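Trurville Museum of Science and Industry
Young Visitors' Reading Series

# What Happens to Old Electronics?

Every home has a drawer, a box or a shelf where old electronic things are kept. There may be a telephone with a cracked screen, a game controller that no longer works, or a tangle of chargers that fit nothing. When people no longer want these things, they become **electronic waste**, or **e-waste** for short.

This booklet explains what electronic waste is, why it should not go into the kitchen trash, and what happens to it after it leaves your home. Words in **bold** are explained again at the end.

## What counts as electronic waste?

A simple rule is used at the Trurville collection center: if it has a plug, a battery or a cable, it is electronic waste when it is thrown away. Computers and televisions are easy to remember. Other things are often forgotten:

- electric toothbrushes
- shoes and toys that light up
- greeting cards that play a tune
- smoke alarms
- remote controls

A greeting card looks like paper, but a musical one holds a tiny speaker and a battery as small as a button. It must not go in the paper bin.

## Why is it worth collecting?

Electronic things are made from many materials. The outside is often plastic or steel. The wires are usually copper, a reddish metal that carries electricity very well. Some of the thin connectors are covered in gold, because gold does not rust. There may also be aluminum, tin and a little silver.

All of these metals came out of the ground. Miners had to dig up and crush a great deal of rock to get them, and this uses fuel and water. When metal is taken from an old machine and melted down, it can be used again. Copper can be melted and reused many times and it is still good copper.

There is a second reason. Some parts can do harm if they are buried or burned. Older electronics may contain lead, which is poisonous to people and animals. If these parts are left in the open, rain can slowly wash the poison into the soil and into streams.

## The journey from your home

### 1. Collection

The journey begins when a family brings its old things to a collection point. In Trurville there are 18 of them, most in schools and libraries. The large green bins are emptied by the Zalleo truck, which comes early in the morning. In August, when the schools are closed, only the library bins are used.

Last year the people of Trurville filled these bins with 3410 kilograms of small electronics. That is almost the weight of a small elephant.

### 2. Sorting

The truck takes everything to a sorting hall in Bruveck. Workers stand beside a moving belt and separate the items by hand. Screens go to one side, cables to another, and small kitchen machines into a third container.

Batteries are taken out first. A damaged battery can become very hot and start a fire, so the workers place them in special drums filled with sand. They wear gloves and safety glasses all day.

### 3. Testing

Some of the things people throw away still work. A radio may need only a new fuse. The sorting hall passes these items to the Jacobs repair workshop, where they are cleaned, checked and given to people who can use them.

Repair is better than recycling when it is possible. It takes much less energy to replace one broken part than to build a whole new machine.

Jolien Van Damme has worked at the repair bench for seven years. We asked her which object she sees most often.

"Kettles," she told us. "People think they are broken, but very often they are only full of white scale from the water. We clean them with vinegar and they are as good as new."

### 4. Taking things apart

Items that cannot be repaired are opened. This is called **dismantling**. The screws are removed, the cover comes off, and the inside can be reached.

A desktop computer is a good object to learn from, as its parts are large enough to see without a magnifying glass. The biggest is the **motherboard**, a flat board that connects all the other parts. The **processor**, which carries out the computer's instructions, is fitted to it. Processors become hot when they work, so a block of metal called a **heatsink** draws the heat away.

The boards are kept apart from the steel case. They contain the most valuable metals and are sent to a different factory. 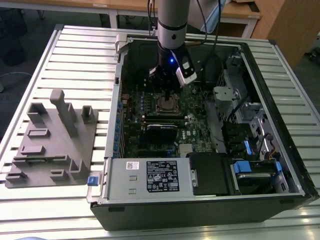
*Two views of an open desktop computer lying on its side, with its green motherboard inside.*
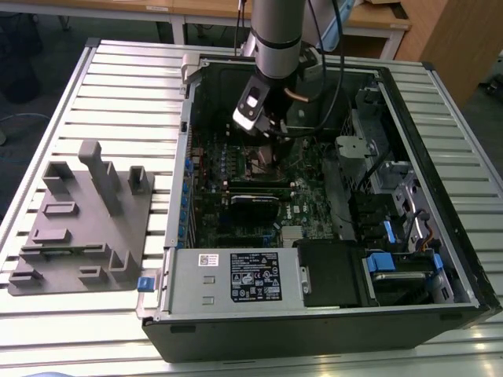
### 5. Shredding and melting

What remains goes into a shredder, which cuts it into pieces smaller than your hand. A strong magnet pulls out the steel. Other machines separate the aluminum and the plastic. The metals are then heated in a furnace until they become liquid, and poured into molds to cool.

A bar of recycled copper may become a water pipe, a doorbell or part of a train. Nothing about it shows that it was once inside a telephone.

## What can you do?

1. Look after what you have. A case on a tablet costs less than a new screen.
2. Ask whether a broken thing can be repaired before it is replaced.
3. Take old electronics to a collection point with an adult. The bins are too tall for most young visitors to use alone.
4. Never open an electronic device by yourself. Some parts can hold electricity even after the plug has been pulled out.
5. Ask an adult to erase photographs and messages from a telephone before it is given away.

## Words to remember

**Dismantling** — taking an object apart, piece by piece.

**Electronic waste (e-waste)** — unwanted things that have a plug, a battery or a cable.

**Heatsink** — a block of metal that draws heat away from a hot part.

**Motherboard** — the main board of a computer, to which the other parts are connected.

**Processor** — the part of a computer that carries out instructions.

## For teachers and parents

This booklet is number 2 in the series and is suitable for readers in grades three to five. School groups may borrow a box of cleaned and safe computer parts for use in the classroom. Requests should be made at the museum's education desk, which is open until 4 p.m.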